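Gripper closes too early on our club arm

Milan Coppens
Our school robotics club is teaching an arm to pick up a plate for the Brastari contest in January. The fingers close 2 cm short of the rim almost every run. The camera is on a stand to the side and we calibrated it once, in the first week.

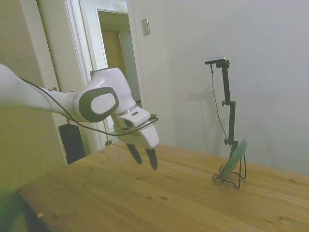
We changed the closing speed and it made no difference. Is this the camera or the arm?

Rianne Bosman
Probably the camera. If the stand got bumped after the first week, your calibration is no good anymore. Tighten all the clamps, mark the foot of the stand with tape and calibrate again. Then test at 5 spots on the table. If the error is the same everywhere, check the tool length setting too.

Siebe Declercq
We had this last year. Redid everything and it went away, not sure which part fixed it.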